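Bimdale kitchen library to lend pans from new shelves

20 April 2022

A lending scheme for pots, pans and other kitchen things will open to all households in Bimdale next month, after a trial in March that was limited to people living in the Cevia flats.

The kitchen library is run from the ground floor of the old Bednárik shop on the market square. Members pay a small yearly fee and can take home up to three items at a time, for as long as 30 days. Anything that nobody else has asked for can be kept for a second month.

Hendrik Mokgethi, who set up the scheme, said the trial had shown what people wanted to borrow. Large stockpots went out most, followed by cake tins and small saucepans. Fondue sets, of which the library had been given several, stayed on the shelf.

"We thought it would be mostly people wanting something big for a party," he said. "A lot of it was people who had just moved in and had one frying pan between them."

The town council in Zilville has given the scheme a grant of 1000 euros towards shelving and replacement parts. Most of the stock has been donated. Every pan is checked for a firm handle and a sound lining before it is given a label, and those that fail are sent for scrap.

Lids have been the main headache. Many pans arrive without one, and many lids arrive without a pan. The library now sorts them separately, and borrowers are asked to try a lid on the pan before they leave the shop. Glass lids are stored flat, with paper between them, and those with a chipped rim are not lent out.

A children's corner will open at the same time, with play food and small cooking sets that can be borrowed on the same terms. Toy vegetables were asked for several times during the trial by parents who had come in for something else.

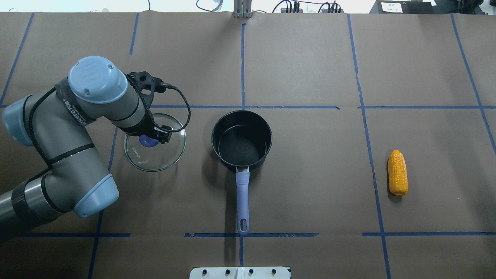

Vojtěch Jelínek wrote to us that he had borrowed a saucepan twice during the trial and would join again, but that the opening hours were no use to anyone on shifts. He would like to see one evening a week when things can at least be handed back, even if nothing can be taken out. He also asked for the nonstick pans to be kept apart from the steel ones, as the two he was offered in March had been stacked inside each other and one was scratched.

Mokgethi said the new shelves should take care of the stacking. Nonstick pans will have their own shelf at waist height, with a cloth in each, and borrowers will be given a card asking them to use wooden or plastic spoons and to wash the pans by hand. An evening for returns is being looked at. It would depend on finding two people willing to lock up afterwards.

Items have to come back clean and dry. There is no charge for ordinary wear, but a broken lid or a lost handle must be reported so that the item can be taken off the list. Electrical goods will not be lent for now, apart from the kitchen scales, which run on batteries. Knives are also left out.

People who took part in the trial do not need to sign up again. Their cards will carry on working and the fee they paid in March will count for the full year. New members should bring something that shows their address. Those living outside Bimdale can join if there is room on the list once local households have had their turn.

Donations are taken at the side door during opening hours. The library is short of medium-sized lids, colanders and roasting tins. It has enough mugs and asks people not to bring any more. Donors are asked to wash things first and to tie a lid to its pan with string if the two belong together.

The list of items will be pinned up in the shop window and brought up to date at the end of each week.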